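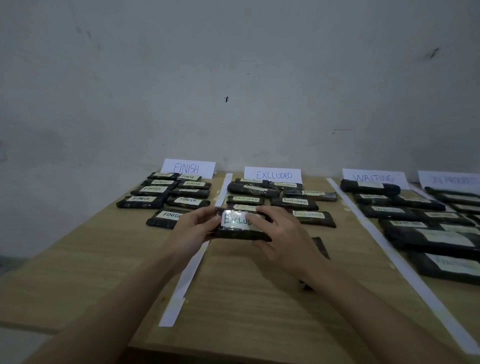

Sorting table opens its doors: Zeltia invites the neighbourhood in to see where parcels go

FOR IMMEDIATE RELEASE

The parcel-sorting workshop that Zeltia has been running for its own members since autumn will open to the wider Fasberg neighbourhood this October, and everyone on the team is tickled that it has grown far enough to need a bigger room and a second kettle.

The workshop teaches a skill that sounds almost too plain to teach, and that a surprising number of small shops, food cupboards and home businesses have had to muddle through on their own: how to take in a pile of wrapped packages, read what is written on them, and put each one in the spot where it belongs, so that the next person through the door can see at a glance how things stand. Learners practise at a wooden table with folded paper signs propped along the wall behind it, the words lettered by hand in blue marker, and long strips of white paper laid flat to keep one section from wandering into the next. A package labelled "FINISH" goes with the others labelled "FINISH", a package labelled "EXCLUDED" goes in front of its own sign, and "WAITING" has a place as well.

"People arrive expecting software, and we hand them a marker," said Hiwot Gebretsadik, program lead at Zeltia. "I love computers as much as the next person, but when you've got a delivery coming in the back and a customer at the front, a sign you can read from across the room is a wonderful thing. We've had folks go home and do the same with the hall closet, the freezer, the seed packets - you name it."

The practice packages are flat, dark bundles done up in clear tape, a favourite of the teaching team for the way they look so much alike. With the wrapping giving so little away, learners get into the habit of finding the label before they set anything down. Shiny tape over the writing can make a label harder to read under a ceiling light, and part of the first evening is spent on exactly that: tilting the package, reading it twice, and only then letting go of it.

Khanyisile Cele, who leads the Tuesday sessions, said the section for excluded parcels tends to start the best conversations of the night.

"Everybody's happy to talk about what's finished," she said. "Excluded is where a shop finds out what its rules are. Is it the wrong size? Did somebody leave off the address? You have to decide as a group what goes there, write it down, and then stick to it when you're tired and it's ten minutes to closing."

The expanded program has room for 88 learners across the season, up from 40, and each person will attend 2 evening sessions. Dlamini, the stationery wholesaler on the same block, is supplying card, markers and labels, along with 200 printed copies of the workshop's pocket guide, which covers lettering a sign large enough to be useful, folding it so that it stands up by itself, and setting out dividers on whatever table you happen to have at home or at work.

"We're neighbours, and we sell an awful lot of labels, so it felt like a natural fit," said Mpho Pillay of Dlamini. "I sat in on an evening myself and came back and redid our returns shelf the very next morning. My colleagues are still being very polite about my printing."

Sessions begin at 6:30 p.m. in the ground-floor room at Zeltia, with tea and something baked on offer from 6:15. There is no fee and no experience is needed. Learners are welcome to bring along a sorting puzzle of their own, and the last part of the second evening is set aside for working through them together.

To save a seat, speak to Charmaine Mokoena at Zeltia's front desk. Reporters who would like to visit during a session are asked to let her know the day before.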